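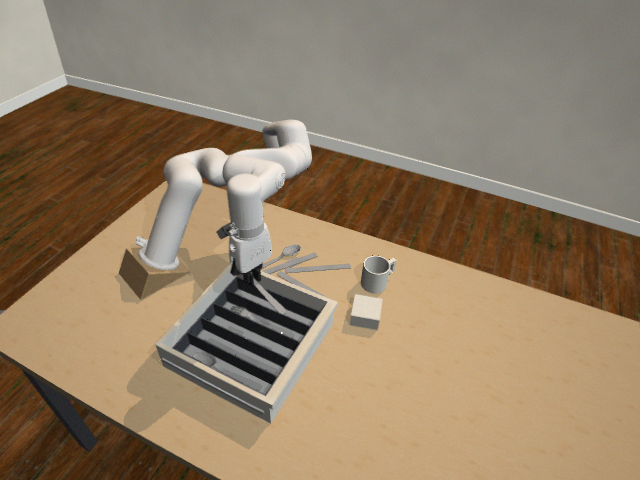
**Mihăilă**

# 餐具入盒仿真任务:录制与验收操作规范

本页适用于 Demix 项目的桌面整理类任务,以“餐具入盒”为主线。任务本身很简单:机械臂把散放在桌面上的餐具逐件夹起,放进分格的餐具盒。桌上另有一只杯子和一个小方块,不属于操作对象,机械臂不应碰到它们。

读者需要已经装好 Bustia(我们内部用的任务管理程序),并且能独立启动一次遥操作。安装步骤见仓库里的安装说明,这里不重复。

规范适用于人工遥操作录制的轨迹,也适用于脚本生成的轨迹。策略评测另有一套规则,只在最后一节提到两者共用的部分。

## 一、开始之前

### 1. 核对场景版本

每次开工先看场景版本号。版本号写在任务配置文件的第一行,与 Bustia 启动时打印的那一行必须一致。不一致就停下,先同步仓库,再重新启动。不要手工改版本号让两边对上。

配置文件的基本样子如下:

```
scene_version: demix-tray-c
task: cutlery_to_tray
max_steps: 440
targets: [fork, spoon, knife, flat]
distractors: [mug, block]
tray_slots: 5
reset_mode: random_pose
```

`max_steps` 是单条轨迹的步数上限。到了 440 步,无论做到哪里都会截断,并自动标为 `timeout`。录制时不要为了赶在上限之前完成而加快最后几步,超时的轨迹照常保存。

### 2. 核对格子编号

餐具盒里有四道隔板,分出五个长格。编号从靠近机械臂底座的后侧往前数,依次为 1 到 5。图里叉子躺在 2 号格,最前面的 5 号格放着一把勺子。

编号以盒子自身的坐标系为准。重置后盒子会在桌面上转一个角度,有时转得相当大,这时按屏幕上的上下左右去数很容易数反。拿不准的时候,在 Bustia 里按 `G` 打开格子标签,看完再关掉。标签不关会被写进相机画面,这条轨迹就不能用了。

### 3. 核对机械臂初始位姿

初始位姿从配置读取,不接受手动摆放。启动后检查三处:

- 各关节读数与配置文件中的 `home` 一致;
- 夹爪全开;
- 末端朝下,高度在桌上所有物体之上。

任意一处不符,执行一次 `reset --hard`。连续两次仍不符,退出程序并提交问题单,不要带着偏差录。

## 二、重置规则

重置的质量对数据的影响很大,这一节请完整看一遍。

**每条轨迹之间必须重置。** 不允许接着上一条的终止状态继续录。上一条轨迹末尾盒子里已经有餐具,也要清空后重新生成。

**随机种子由程序分配。** 录制人不能挑选种子。看到一个难摆的初始布局就跳过,是早期数据里最常见的问题,结果是训练集里几乎没有餐具互相搭叠的情况,而评测时这种布局到处都是。现在跳过种子需要填写原因,可选的原因只有以下几个:

- 物体穿模;
- 物体掉到桌面以外;
- 餐具盒与干扰物重叠;
- 程序报错。

“不好夹”不在其中。布局难,就按难的录,失败了标失败。

**重置后等物体静止。** 物体生成时离桌面有一点高度,落下后会有轻微弹动。状态栏显示 `settled` 之后才能按开始键。薄的餐具静止得慢一些,几件靠在一起的时候更慢。

**盒子的位置也要随机。** 有些旧配置里盒子是固定的,请确认 `random_pose` 对餐具盒同样生效。检查方法:连续重置三次,盒子的朝向应当有肉眼可见的变化。

## 三、录制步骤

1. 在 Bustia 中新建会话,填写录制人代号、场景版本和输入设备。
2. 重置,等待 `settled`。
3. 看清桌面布局,决定夹取顺序。这一步不计入轨迹,可以慢慢看。
4. 按开始键。
5. 移动到第一件餐具上方,先对准方向,再下降。
6. 闭合夹爪,停顿一小会儿,确认夹住后抬起。
7. 抬到高于盒沿的位置,再做水平移动。
8. 到目标格上方,把餐具的长轴转到与隔板平行。
9. 下降,松开,垂直抬起。
10. 重复第 5 到第 9 步,直到桌上的餐具全部处理完。
11. 机械臂回到初始位姿附近,按结束键。
12. 选择标签,保存。

下面是对其中几步的补充。

**夹取顺序。** 没有硬性规定。几件餐具的一端挤在一起、呈扇形散开时,从最外侧那件开始比较稳妥。先夹中间的,旁边几件常被带动。有餐具斜靠着盒沿时,先处理它,否则后面放置时容易撞上。

**夹取位置。** 夹柄部。叉子和勺子的头部形状不规则,碰撞模型又比外观粗糙一些,夹头部会出现看着夹住了、抬起来却滑脱的情况。刀类餐具夹中段偏柄的一侧。

**接近角度。** 末端尽量保持竖直向下。允许倾斜,但倾斜只用于避开盒沿和干扰物,避开后恢复竖直。

**跨越盒沿。** 所有水平移动都在盒沿以上进行,手里有没有餐具都一样。把餐具拖过盒沿在仿真里有时也能成功,但这种轨迹一律判为不合格。放到真机上,拖拽会推动盒子,甚至把盒子掀起来。

**放置高度。** 餐具底部接近格底再松开。从高处丢下,餐具会在隔板之间弹跳,落到邻格的情况并不少见。隔板较高,夹爪下不去时,降到指尖不碰隔板的最低位置松开即可。

**避开干扰物。** 杯子的把手是容易被忽略的部分,从上方视角看时它和杯身颜色接近。手臂经过杯子一侧时多留一点余量。小方块高度低,夹爪抬起后一般碰不到,主要危险来自夹着的长柄:柄在转动时会扫出一个圈,先抬高再转。

## 四、放错、滑脱、碰撞时怎么办

录制中出错是正常的,关键在于按统一方式处理。

**滑脱在桌面上。** 可以重新夹取,轨迹继续,最后标 `success_with_retry`。重试次数不超过两次。第三次仍未夹住,结束并标 `fail_grasp`。

**放进错误的格子。** 可以取出重放一次。取出时注意隔板,指尖卡进隔板与餐具之间会产生很大的接触力,仿真里表现为餐具突然弹飞。一旦弹飞,立即结束,标 `fail_physics`。

**碰到干扰物。** 物体移动但没有倒,继续录,标签里勾选 `contact_distractor`。杯子倒了,结束,标 `fail_contact`。

**碰到盒子。** 盒子发生位移,继续录,勾选 `contact_tray`。以后做筛选时再决定用不用。

**奇异位形或关节到限。** 状态栏会变黄。退回一段再换路线,不要顶着限位推摇杆。状态栏变红后程序自动终止,按提示保存即可。

出错之后不要做夸张的补救动作。曾有一批轨迹,每次滑脱后机械臂都会猛地抬到最高处再下来,这个动作被策略原样学了去,评测时看到什么都先往上蹿。那批数据后来全部重录。

## 五、标签与命名

每条轨迹保存时必须选一个主标签,可以附加若干勾选项。主标签如下:

| 主标签 | 含义 |
|---|---|
| success | 全部餐具入盒,无重试 |
| success_with_retry | 全部入盒,有重试 |
| partial | 部分入盒,主动结束 |
| timeout | 到达步数上限 |
| fail_grasp | 多次夹取失败 |
| fail_contact | 碰倒干扰物 |
| fail_physics | 仿真异常 |

“入盒”的判定标准:餐具整体位于某一格的范围内,松开后静止,与夹爪无接触。头部搭在隔板上、尾部翘在盒沿外,都不算。柄端略微高出格底但没有越过隔板,算。

文件名由程序生成,格式是任务名、场景版本、录制人代号和流水号。不要改文件名,也不要在文件名里加“好”“备用”“最终版”之类的字。需要备注就写在备注栏里,备注栏可以写中文。

流水号出现空缺时不用补。空缺说明那条轨迹被程序丢弃,日志里有记录。

## 六、抽检

每个会话结束后都要抽检,抽检人不能是录制人。每个会话抽 6 条,由程序随机选取,成功与失败都在抽取范围内。

抽检时打开回放,先看一遍正常速度,再看一遍慢放,对照下面的 17 项检查表。表里每一项只填“是”“否”“不适用”,不写分数。

1. 场景版本与会话记录一致
2. 初始位姿正确
3. 开始时物体已静止
4. 格子标签未显示在画面中
5. 相机画面无缺帧
6. 关节数据与画面时间对齐
7. 夹取位置在允许范围内
8. 水平移动高于盒沿
9. 无拖拽
10. 放置时长轴与隔板平行
11. 松开前已降到位
12. 松开后垂直抬起
13. 重试次数未超限
14. 干扰物接触已勾选
15. 餐具盒位移已勾选
16. 主标签与实际结果相符
17. 结束动作完整

第 5、6、16 项任意一项为“否”,整个会话退回复查。其余项目为“否”,只退回该条轨迹。

第 6 项比较难用眼睛判断。做法是找夹爪刚开始闭合的那一步,看指尖间距曲线的拐点与画面里手指开始动的位置是否落在同一步。差一步可以接受,差两步以上填“否”。

画面里的餐具、杯子和盒子内部都是灰色,夹爪手指是黑色,与隔板同色。手指降到盒子里以后,在俯视相机中很难和隔板分清,抽检放置动作时请切到侧面相机。

## 七、入库

抽检通过的会话由 Bustia 打包,上传到 Grinamell 的共享存储。打包前运行:

```
bustia check --session <会话号> --strict
bustia pack --session <会话号>
```

`--strict` 不能省。不加的时候,缺帧只给警告,照样能打包成功。

当前库里餐具入盒任务共有 1,398 条轨迹,三月份换场景版本以前的数据已移到旧目录,不在这个数字里。两个版本的数据不要混在一起训练,餐具盒的尺寸改过,隔板也改过。

失败轨迹同样入库,放在同一目录下,用主标签区分。不要自己建“失败”子目录,加载脚本不会去读。

已入库的数据不允许覆盖。发现标签有误,提交更正单,由程序写一条更正记录,原始标签保留。

## 八、从仿真转到真机时仍然适用的几条

真机操作有单独的安全规程,上岗前必须读完并签字,本页不能代替它。这里只列出两边通用的操作习惯,在仿真里就要按这个标准来做:

- 手臂运动时,手不离开停止键。仿真里对应的是空格键。
- 速度上限在两边保持一致。不要在仿真里把速度调高来赶进度。
- 抬高、平移、下降分开做,至少在靠近盒子和杯子的地方分开做。
- 夹爪闭合力用配置值。夹不住时检查位置和角度,不要先加力。
- 看到异常先停,再判断原因。

仿真中有几件事是真机上不会给你的:物体的准确位置、完全干净的桌面、每次都一样的摩擦。录制界面可以显示物体坐标,但遥操作时请关掉坐标显示,只看相机画面来操作。看着坐标录出来的动作,往往会在相机完全看不见目标的情况下准确下手,策略学不会,也不应该学。

## 九、常见问题

**餐具生成后一直在抖,不出现 `settled`。**
多半是两件薄餐具轻微穿插。等十秒,仍不静止就按“物体穿模”跳过该种子。

**餐具平放在桌上,夹爪下去总是先碰桌面。**
下降时看夹爪高度读数,比桌面略高时停住再闭合。扁平的那件最容易出这个问题。也可以夹它靠近边缘、稍微翘起的一端,前提是确实有翘起。

**同一格能不能放两件?**
可以,只要两件都满足入盒判定。任务配置里写明 `one_per_slot` 时不可以。

**叉子和勺子有没有指定的格子?**
默认没有。`slot_map` 为空时,任意空格都行。`slot_map` 有内容时按内容执行,放错算错。

**餐具头朝哪边?**
不限。但同一会话里不必刻意统一,也不必刻意打乱,怎么顺手怎么放。

**录到一半发现勾选项忘了改。**
录完再改,保存前都可以改。保存后走更正单。

**输入设备中途断开。**
程序会保持最后一个位姿并暂停。重新连接后不要继续,结束这一条,备注栏写“设备断开”,主标签选 `partial`。

**脚本生成的轨迹要不要抽检?**
要,数量和检查表都相同。脚本轨迹在第 10 和第 12 项上几乎不会出错,问题多出在第 14 项,脚本不会自己勾选接触。

**评测时用哪份入盒判定?**
和录制同一份,写在 `criteria.yaml` 里。修改判定需要同时重跑旧的评测结果,改之前先在问题单里说明。

规范有改动时,改动内容会写在仓库的更新记录里,同时提高场景版本或规范版本。会话进行中遇到规范更新,当前会话按旧规范录完,下一个会话再切换。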